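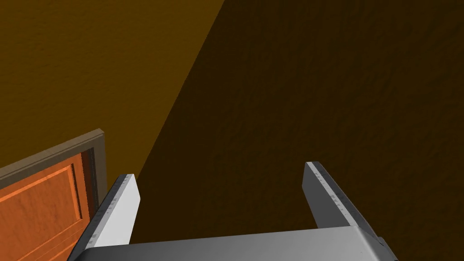

Two gripper fingers, one with a nearly white inner face.

Washing and Storing a Cloth Flag
Posted by Tsion Mekonnen, 01/02/2023

I love a flag that gets used! Ours goes up for every national holiday and every big match, and by August it has usually picked up soot, bird mess and a bit of somebody's lunch. Most of that comes out at home.

Check the label first. Nylon and polyester can go in cold water with a small squirt of mild soap, but old cotton or wool flags with sewn-on emblems should be kept out of the machine completely. Dab a hidden corner with a damp white cloth, and if any color comes off (red is the worst for this, and green isn't far behind), stop there and take it to a cleaner.

Swish it gently in the tub for 2 minutes, rinse until the water runs clear, then roll it in a towel and press. No wringing! Dry it flat, out of the sun.
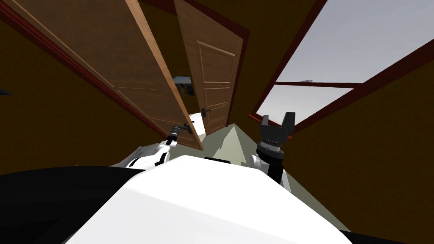

Left gripper at the black lever handle of a wooden door, with the right one raised and open.

Painted or printed lettering needs extra care. Iron from the back only, on low, with a pillowcase in between, and go around the motto or crest if it feels at all sticky.

Frayed fly end? Trim it straight, fold it over twice and sew a double row of zigzag. I did this on my grandmother's parade flag and it looks wonderful, even if it is an inch or so shorter now.

For storage, roll it around a cardboard tube covered in plain white cotton. Folding the same way every year leaves creases that crack the dye, and plastic bags trap damp.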